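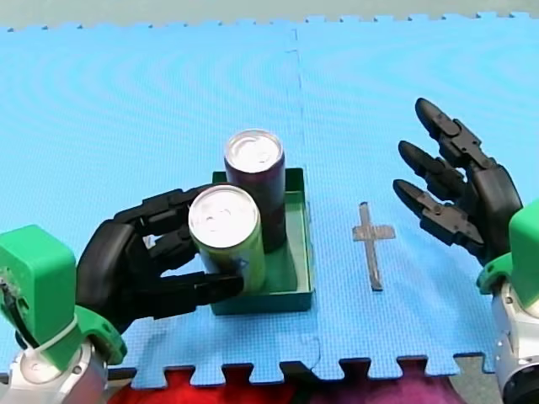
Foam puzzle mat as a table covering: leave the teeth on or trim them?

Stirkport Sheds & Spare Rooms > Surfaces and Storage
Started September 25, 2019

benchmonkey
I have gone over to play mat. Light blue, puzzle edges, the sort intended for people who can't yet walk. Two tiles side by side, one seam down the middle, red and purple cloth underneath showing through the teeth like a badly fitted sock. Drinks live in a little green tray so that when one goes over, the tray gets it and the mat doesn't.

I'm pleased with all of it except the edge. My wife says it looks like a bread knife. Do I trim it straight or leave it alone?

gittins_regular
Leave it. Once you've cut the teeth off you can never add another tile, and you will want another tile. Gittins do the matching straight strips for £5 a bag anyway. They push on and the whole thing looks almost deliberate.

oldputty
Trim it. Steel rule, new blade, one pass. I did mine in April and it hasn't curled. The strips from Gittins come off whenever you lean on them, and I lean on things for a living.

gittins_regular
Mine have never come off. Perhaps lean less.

oldputty
Perhaps own a heavier elbow.

benchmonkey
Thank you both, very helpful. Second matter while you're here. I like a box out on the surface for odds and ends, open top, no lid to lose. I went for bright green on the grounds that I might then be able to find it. 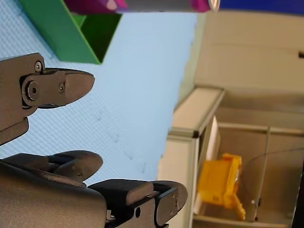
Green box, blue surface.

halfinchdrive
Does the texture hold on to muck? I had a Bovska mat with a similar weave to it and every crumb that ever landed on it took out a lease.

benchmonkey
It collects the odd speck and smudge. Damp cloth, then I stop looking closely.

halfinchdrive
A soft nail brush is better. Go along the weave and then across it. And get things up off the table, that's half the battle.

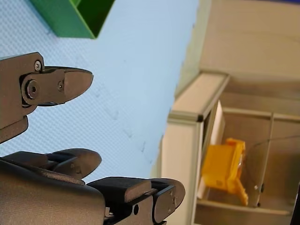
Shelving was the other big spend, and I'm still slightly sore about it. The Zivis catalogue wanted £199 for a unit I could have sworn was a clothes rail with ambitions, so I looked elsewhere. In the end I went for beige with a cream-white aluminium frame, and it stands just beyond the table where I can get at it. My one rule was that the loud colours go on there where I'll see them, hence the bright yellow thing, which has a shelf and therefore an address. Everything else is on probation.

oldputty
Aluminium frames rattle. Felt pads under the feet.

gittins_regular
For once I agree with him, and I'd like it noted.

benchmonkey
Noted. Back to the tray, then. Mine's shallow with low walls, and two cans stand in it one behind the other, close together. Is that deep enough or am I kidding myself? A full can is 330ml of trouble.

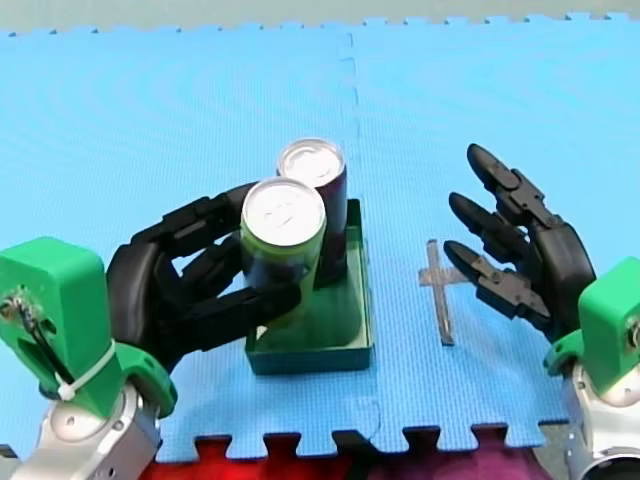 Cheng-en Chang
Low walls are fine for a slow leak and no use at all for a proper spill. I'd go deeper. I paid over £30 for a fancy one and regret nothing except telling people the price.

halfinchdrive
Disagree. With deep walls you catch the rim with your knuckles every time you reach in. Low tray, and finish your drink before you open another.

Cheng-en Chang
That second part is asking a lot.

oldputty
Have you trimmed it yet?

benchmonkey
No. The blade's out, the rule's out, and I've made a cup of tea. Will report back at the weekend.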